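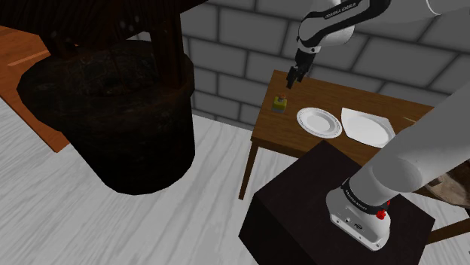
Nadudwood Tenants' Repair Scheme
Second progress report to the Cerneck Fund
April 22, 2021
Prepared by Seren Edwards

The fund asked for a plain account of whether the repair scheme is working. My answer is that parts of it are, and that the figures we have been sending you make it look better than it is.

In January we reported that the average wait for a repair had dropped from 48 days to 5. Both numbers come from the Kulleseo booking system and I don't doubt the arithmetic. My trouble is with what gets measured. The clock stops when a contractor makes a first visit. A tenant with a leaking window frame can have a first visit on time, be told a part is on order, and still have a towel on the sill weeks later. In our records that is a finished wait. I would ask the fund not to quote the 5-day figure until we can put a completion date next to it.

Spending

We have spent $3,000 of the training money, all of it on the evening sessions for tenants. Turnout was good at first and poor by the end. Huw Gape ran the sessions and believes people learned enough early on and stopped needing to come. That may be so. It may also be that the later topics, mostly record keeping and how to read a lease, were dull. We didn't ask the people who left, and we should have.

Contractors

Qiu, who handles the plumbing work, has been steady and sends clear invoices. The carpentry side is weaker. We have used 2 firms since the start and changed over because of missed visits, but the new firm's record is too short to call it an improvement. Our last report did call it that. I would take the sentence out if I could.

Tenant survey

The survey shows high satisfaction. It was handed out by the same people who book the repairs, often at the door, and tenants filled it in while they waited. I would not put much weight on it. Huw disagrees and points to the written comments, several of which are warm and detailed. I have read them and they are about him more than about the repairs.

Next period

We will record completion dates for every job, send the survey by mail with a return envelope, and hold the rest of the training money until we know what tenants want from it. I am not asking for an increase. The request for a second booking license, made in our last report, is withdrawn, as the first one is not fully used.

Invoices and the session sign-in sheets are attached.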